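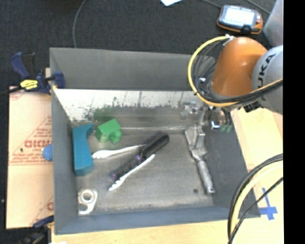 Ticket 2432
Subject: Picking cell stops after a good grasp, rehearsal for the open day at Morham
Opened by: Costel Iordache
Assigned to: Maxine Ngata (Vimlow support)
Copy: Lindsay Hinds, Teodor Jakubowski
Priority: High
Status: Closed, with one open point
Opened: May 2018

Description of the problem

We are preparing the bin picking cell for the visitors at Morham. The arm must take mixed objects out of the grey metal bin, one after another, and put them in the second place on the table. In our laboratory in Kandcombe the same program ran without a stop. Since we have installed it in Morham, the Vimlow planner sometimes sends the arm to a place where there is no object. The gripper closes on nothing, and after two such empty closings the planner goes to the state WAIT OPERATOR and stays there.

It is not a crash. The arm is healthy, the controller shows no error and I can move by hand without any difficulty. If I press Resume, it continues, but it can repeat the same mistake.

During the demonstration Lindsay will talk to the visitors and she can not press Resume each time, therefore I ask for help with high priority.

Objects in the test: two white plastic forks, the brush with purple bristles, a green block, a blue-green block, a small metal bracket with a hole, one long metal tool. I know that the metal parts are difficult. The empty closings are however not near the metal parts, they are near the far wall of the bin.

What I have tried already
- Restart of the planner and of the camera computer. No change.
- New calibration of the camera to the arm. The result is good, the remaining error is the same as at home.
- Slower speed. No change, only slower.
- Only the forks and the brush in the bin. It is better but the fault came one time.

Log of the last run is attached. 300 attempts were planned, it stopped after 179 and I did not resume it.

Comment, Maxine Ngata

Thanks Costel, good clear report. I've opened the log. The bad grasps all sit in a narrow band on the far side of the bin, and a few of them are slightly beyond the wall. That looks like reflection to me. Is it the same bin you had in Kandcombe? And can you send me the depth picture from one of the failed attempts, before filtering?

Comment, Costel Iordache

It is the same type of bin but not the same piece. The old one was used for a long time and its walls were dull. In this one the far wall is like a bad mirror, I can see green and grey shapes in it when I stand at the table. The floor has many scratches and gives no problem.

I have uploaded four depth pictures. In the second one there is a "thing" behind the wall which can not exist.

Comment, Maxine Ngata

Yes, that's your ghost. The planner believes there's an object there and gives it a good score, as nothing is lying on top of it. Two things to check please. In the cell file, what is the value of bin_inner_margin? And was the bin position taught again after you moved the cell?

Comment, Costel Iordache

bin_inner_margin is 0. I think it was set so by Teodor, when we had trouble to reach the objects which lie close to the walls.

The bin position was taught in Kandcombe and only copied. We put the bin with help of the tape cross on the table, and then it is held with the bar clamps. I measured now and it is turned a little compared with the file. So a strip of the far wall counts as inside of the bin.

Comment, Teodor Jakubowski

Confirmed, I set the margin to zero and I forgot to write it in the change list. Sorry. With the old bin it did no harm. Please do not return to the full default value, otherwise the bracket will be ignored when it lies in the corner, and the small pieces always go to the corner.

Comment, Maxine Ngata

Then teach the bin first and leave the margin alone until that's done. Use all four corners of the inner floor, not the rim, because the walls slope. After that raise the margin in small steps until the ghost points are gone. If you still get some, a dull cover on the far wall would help, but check the gripper can't catch it.

Comment, Costel Iordache

Done in this order:
1. Clamps checked, bin does not move when I push it.
2. Four floor corners taught again.
3. Margin raised in two steps. After the first step one ghost remained, after the second step none.
4. Full run repeated with the same objects, mixed by hand between the rounds.

Result: no empty closing at the far wall and no WAIT OPERATOR. Some picks of the fork failed when it was under the brush, but the planner made a new picture and chose another object, as it should. The bracket in the corner was taken also.

I did not use a cover on the wall.

Comment, Lindsay Hinds

I was at the table for the second half of the run and did my talk next to it. Works for me. One request: could the screen say something friendlier than GRASP REFUSED when it changes its mind about a fork? Visitors read it and think the machine is broken.

Comment, Maxine Ngata

The text is in messages.txt in the cell folder, you can change the right-hand column freely. Leave the codes on the left as they are. Keep a copy, as an update will overwrite it.

Comment, Costel Iordache

Changed to "Looking again". Saved a copy in the project folder.

Open point: Jolán Szűcs will take the cell for the school visit in July and she will probably use another bin. I have written the teaching of the four corners in the set-up sheet, as step before the first run. Jolán, please confirm here when you have read it. The ticket can be closed from my side.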